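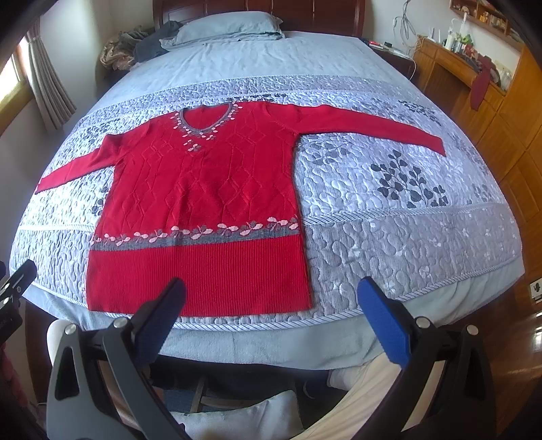

Leaf-band V-neck in red, front, laid flat on the quilted runner (sold separately)

Grolteo Leaf-Band V-Neck Jumper, Red

We get sent a lot of patterned jumpers at Cuypers and turn most of them away. Motifs tend to be busy, necklines go baggy and the blurb always promises an heirloom. This one got through, with reservations.

What you get
A red knitted jumper with raised diamonds and zigzags in the body, a grey band round the V and small leaf motifs in pink-white and grey. The leaves come back above the grey stripe low on the body. Below that is a wide ribbed hem. Cuffs are narrow, so if you like to shove your sleeves up to the elbow, try before you commit.

What the maker says, and what we think
Grolteo calls it "weightless warmth". It is a jumper. Adaeze Oyelaran in our buying team wore the sample through most of October and found it warm enough for the walk to the station and too warm for the train.
"Never loses its shape" is another claim we can't back. We washed the sample 5 times at 30 degrees and the hem stayed put, but five washes is not never. Dry it flat. Hanging will drag the shoulders whatever the label tells you.
"Fits everyone" we have simply removed. The cut is straight, so go up a size if you want room for a shirt underneath.

Care
Wash inside out at 30, with nothing that has a zip. No tumble drying. Fold it for storage.

The quilted runner
People keep asking, so yes, we stock it. White and pale grey, wandering stitching, dark leafy print, grey border with tiny pale flowers. Hendrik Segers in our bedding room thinks it goes with everything. I'd keep it away from stripes.

Delivery and returns
Sent by Turnport, 2 working days if ordered before noon. Returns within 30 days, unworn, label on. We don't refund perfume.

Questions about sizing go to Josefien Mertens at the shop desk.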